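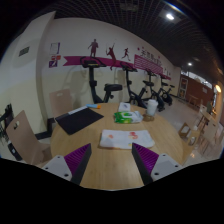 *Fig. 3. Gripper view at the start of a take. Both ribbed pads in sight, jaws open, items beyond the tips.*

## 4. Setting up at a table

This section replaces pages 9 to 14 of the Rumodeo booklet for anyone using our kits. The booklet says the hand-held gripper is "ready in moments, anywhere". We have set it up in enough places to doubt both halves of that. Keep the booklet for the wiring page, which is good, and for the warranty card.

You will need the gripper, the charging lead, the short hex key, a dry cloth and a table you can walk most of the way round.

### 4.1 Check the pads and plates

1. Switch the gripper off.
2. Look at the two purple pads from the front. The ridges should run cleanly to the tip on each side. A pad with torn or flattened ridges goes back in the box with a note on it.
3. Check the screws in each pale grey mounting plate, three to a side. Nip up any loose one with the short hex key. Stop as soon as it bites.
4. Close the jaws by hand, slowly, and see whether the tips meet. If one sits ahead of the other, slacken that plate, line it up and tighten again.
5. Wipe the lens.

**Caution:** Do not use thread glue on the plate screws. The booklet suggests it. We followed the booklet on one kit and had to buy new plates.

**Note:** Rumodeo rates a pair of pads for 1,000 grasps. We can't find out what was being grasped. Ours have worn unevenly, with the left going first on two kits, and we change them when they look tired.

### 4.2 Choose the table

Any steady table will do. Round ones are a slight nuisance, as you lose the straight edge that tells you whether you are holding the tool square. In their favour, you can move your starting place without having to rearrange anything.

1. Push on the table top with a flat hand. If it rocks, fold some card under the leg or find another.
2. Stand where the background is at its fullest. Furniture, wall paintings and gym equipment are all welcome. The booklet's "plain backdrop advised" dates from the first model, and we have seen no gain from following it.
3. Look up. A bright ceiling light high in one corner of the view is tolerable. One straight ahead is not; shift your feet until it moves off to the side.
4. Leave the chairs near the table unless they catch your elbows.

### 4.3 Lay out the items

1. Put down a mixed handful: something folded and soft, a crinkly packet, a lidded cup, something flat and dark.
2. Place one soft item just beyond where the jaw tips come to rest. Put the others behind it and out to the sides.
3. Set flat things at an angle to the table edge.
4. Leave bare table between the jaws at the start of a take.

**Caution:** Empty any cup before using it. The grip is stronger than it feels through the handle, and the housing is described as "splash tolerant", a phrase that means nothing we could get Rumodeo to put in writing.

**Note:** Soft packets are where the sales talk is loudest. The leaflet promises a "sure hold on any everyday object". In July, Evangelia Chrysikopoulos went through all the takes from the Esdale and Bumgate kits. Out of 1,537 there were 681 fit to keep. Plenty of the rest were our own fault, thumbs over the lens and so on, but slipped packets made up a bigger share than we had been led to expect. Grip a packet across its narrow side where you can, and don't trust the sealed edge.

### 4.4 Check the view

1. Switch on and wait for the steady light.
2. Hold the gripper low over the near edge of the table with the jaws open.
3. On the tablet, check that you can see both pads, the table top between them and at least one item past the tips.
4. Black in the corners of the view is normal with this lens. A grey haze is not, and usually means a fingerprint. Go back to 4.1, step 5.
5. Tilt the gripper a little to either side. The pads should stay put in the view while the room swings. If the pads shift, a plate is loose.
6. Record a short test take and play it back to the end.

**Caution:** Do play it back. The steady light tells you that the gripper is on. It does not tell you that anything is being saved, whatever the diagram on page 12 appears to say.

### 4.5 If you use the Ersoy handle

The Ersoy handle is sold as an extra for long sessions. It is kinder to the wrist, and two of us like it. It also makes the tool front-heavy, so the jaws dip during slow approaches. Try one before ordering a set.

1. Remove the standard handle (two clips, underneath).
2. Slide the Ersoy handle on until it clicks, then pull back hard to test it.
3. Repeat all of 4.4.

The battery display reads low for a while after a change of handle. Leave the kit on the lead until it shows 100 before you start, and read section 5 while you wait.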